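How to run a small-sided passing session that players want to come back to

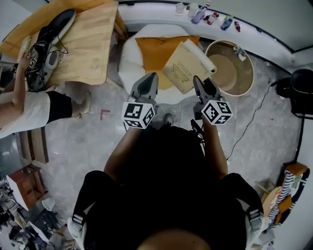
I've been coaching grown-up beginners and returners at Broltlow for a good few seasons now, and the session I'm asked for more than any other is this one. It needs very little kit, it works on half a pitch or in a sports hall, and by the end people who came in saying "I can't pass" are pinging the ball about with their heads up. I love it!

I first saw a version of it when Solange Sutherland was running the evening group, and I've fiddled with it ever since.

What you need

One ball for every two players, plus a couple of spares. 8 cones or flat markers. Bibs in two colours. Size 4 balls are fine indoors, and a futsal ball is better still if you can borrow one. You can run it with 6 players, but it really gets going with 13, which gives you two teams of six and one floater (more on the floater in a minute, my favourite bit).

Part one: pairs, two touches

Put everyone in pairs a few strides apart. First touch to control, second touch to pass. Ask them to take that first touch slightly out to the side, so the ball is already moving when they come to hit it. Most beginners stop it dead under the sole and then have to step back to get at it, and you'll spend most of this part putting that right.

Use the inside of the foot. The standing foot goes next to the ball and points where you want the pass to go. If the ball keeps popping up into the air, the player is probably leaning back, so get them to bring their chest over it.

After a few minutes, swap to the weaker foot. There will be groaning. Keep it short and cheer the good ones.

Part two: passing through gates

Use the cones to make four small gates, scattered anywhere you like. The pairs now move around the whole area and try to pass to each other through a gate, then run off and find a different one. They can't use the same gate twice in a row.

This is where the talking starts. You want to hear names, and you want to hear them before the pass is played. Bình Đinh taught our lot to point at the gate they're heading for as well, and I've kept that in, as it helps the quieter ones no end.

Once it's flowing, send two players in without a ball to wander about and block gates. They don't tackle, they just get in the way. Suddenly everybody has to look up!

If the hall is tight, take one gate out. Four gates in a small space gets you collisions.

Part three: the floater game

Pick up the cones and mark out a rectangle. Two teams, one ball, no goals. The floater wears no bib and always plays for whichever side has the ball, so the team in possession has an extra player. A team scores by stringing together 6 passes without losing it, and then the ball goes straight to the other side and off you go again.

Three rules to begin with:

No tackling from behind.
Passes below knee height.
The floater gets two touches only.

Choose your floater with a bit of thought. A confident player will keep the game moving, but I like to give a nervous one a turn fairly early on, with the touch limit taken off. They see loads of the ball and they can't be on the losing side. Ghislain Hiebert spent his whole first month with us hiding out on the edge of things, and one spell as floater did more for him than all my shouting had.

If it keeps breaking down, make the rectangle bigger before you change anything else. More room means more time on the ball. If it's too easy, shrink it, or limit everybody to three touches.

Part four: a proper match

Always finish with one. Put out small goals, or use cones if you haven't any, and let them play with as little stopping as you can stand – I sometimes put my whistle in my bag so I'm not tempted. One small extra is worth trying: a goal counts double if everyone on the team has touched the ball in the build-up.

Sơn Văn plays his last match of the night with goals that can be scored in from either side. It's chaos, and the players adore it.

Cooling down

A gentle walk round the pitch, some easy calf and thigh stretches, and a drink. I ask each person for one pass they remember, and it can be someone else's. Then bibs in the bag, cones stacked, and check behind the goal for the spare ball.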